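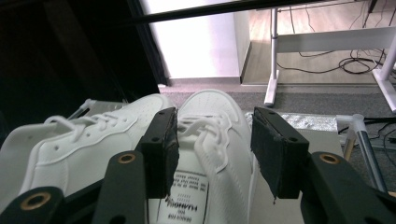 Hollura hand-held gripper

The Hollura is a hand-held gripper tool with a camera mounted on it, used to record grasping demonstrations and to compare finger pads before they go on a robot arm. Made by Aaltonen, a small workshop firm. Released in May, revised once since. Often confused with the Kavico, an older tool with a similar grip but a different trigger.

Design

Two fingers, parallel closing, driven by a trigger in the handle. No motor. The operator's hand supplies the force, a small encoder logs the opening width. Weight 536 grams without camera. Pads screw on and can be swapped in a few minutes -- less if the screws haven't been overtightened, which they usualy have.

Camera sits behind the fingers and looks forward past them, so both pads stay in view at all times. Early units had the camera too low and the pads hid most of the object. Fixed in the revision by a taller bracket.

Finger pads

Foam-faced pads are the standard fit. They grip soft and uneven goods well but the facing frays at the lower edge with use and has to be replaced. Silicone pads last longer and mark less. They also stick to glossy packaging and let go late, a problem in timed trials. A third type, bare ribbed plastic, was sold for a short time and dropped.

Comparison trials

The best known comparison was run by Saimi Laitinen at the Lolley test room and published December 11, 2021. It covered 1,062 grasps with 47 household objects, using the Hollura and the Kavico with the same operators. Objects included shoes, folded towels, mugs, bagged rice, and a range of small boxes.

Shoes turned out to be the most useful group. A sneaker has a stiff sole, a soft upper, and loose laces, so the same pad behaves differently depending on where it lands. Laitinen sorted shoe grasps by contact point: heel, side, toe, tongue. Side grasps held best on foam. Toe grasps slipped most on both tools. White shoes were also used as a camera check, becuase auto exposure tends to wash out stitching and lace detail on them. Locking exposure before each run cured most of it.

Overall the Hollura dropped fewer objects. The Kavico was faster to open and close and less tiring over a long session. The report did not name a winner.

Criticism

Main complaint is the trigger spring, too stiff for small hands. Others point out that hand-held trials flatter any gripper -- a person corrects the wrist angle without noticing, an arm doesn't. Results should be repeated on an arm before pads are chosen. Laitinen's report says the same in its notes, and lists 2 pad sets that did well by hand and were never tried on a controller.

Width logging has also been questioned. Encoder drifts when the handle is knocked, needs re-zeroing with the fingers fully closed. The manual covers this in one line, near the back.

See also

Kavico
Parallel gripper
Finger pad wear
Exposure lock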